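Parts Counter and Stockroom Associate
McAlister Bearing & Supply, Prarlow branch
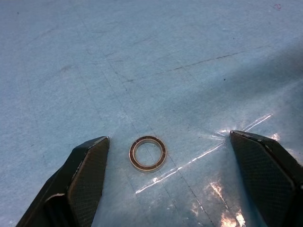
We are hiring one full-time associate for the counter and stockroom at our Prarlow branch. The position is open because Clifford Vachon is moving to outside sales in May, and we would like the new person to work alongside him for a few weeks before he goes.

McAlister sells bearings, seals, belts, chain and couplings to farms, sawmills, repair shops and food plants. Most of our customers come in with a worn part in a bag or a number written on a scrap of cardboard. The job is to work out what they need, find it on the shelf or order it, and write it up correctly. The Prarlow branch has 16 employees, four of them at the counter.

What you will do

Wait on walk-in customers and answer the phone.
Measure bore, outside diameter and width with calipers and match the sizes to the catalog.
Pick, pack and label orders for the afternoon truck.
Receive freight in the morning and put it away by bin number.
Count a section of the stockroom each week and correct the records.
Cover the will-call window when the regular clerk is at lunch.
Drive the branch van to local customers when the driver is out.

What we need from you

A high school diploma or GED.
A valid driver's license and a clean record for the past two years.
Comfort with both inch and metric sizes. We do not expect you to know part numbers on the first day.
Able to lift 62 pounds and stand for most of a shift.
Clear handwriting - we still use paper tickets at the counter.

Experience in a parts store, machine shop or farm dealership is helpful. If you have none, tell us about any work where you had to keep small items in order or deal with the public. French is useful with some of our customers but is not required.

Hours and pay

The shift is 7:00 a.m. to 4:00 p.m. with an hour for lunch, Monday through Friday. Counter staff take turns on Saturday mornings, usually one in four, and those hours are paid at time and a half. There is no evening work except during the yearly inventory, which runs over one weekend.

Starting pay is $29 an hour after training. During the training period, the first 30 working days, it is one dollar less. Health and dental coverage begin when training ends. We match part of your retirement savings after one year. Work shirts are supplied, and we pay toward one pair of safety shoes each year.

Training

You will spend the first two weeks in the stockroom with Annick Marchand learning the bin system, then move up front. New counter staff also take a short course on bearing types, fits and lubrication. It is taught in the branch during working hours and there is nothing to pay.

How to apply

Drop off a resume at the counter or mail it to the branch, attention Solange Arsenault. A cover letter is fine but a short note will do. Please include the names of two people we can call, at least one of them a former supervisor, and say when you could start.

Interviews are held at the branch and take less than an hour. Part of that time is a measuring exercise with calipers, which we provide, and a walk through the stockroom. If you need an accommodation for any part of this, mention it in your note and Solange will arrange it with you.

Applicants who wrote to us last fall are welcome to apply again. Current employees at other McAlister branches should speak to their own manager first.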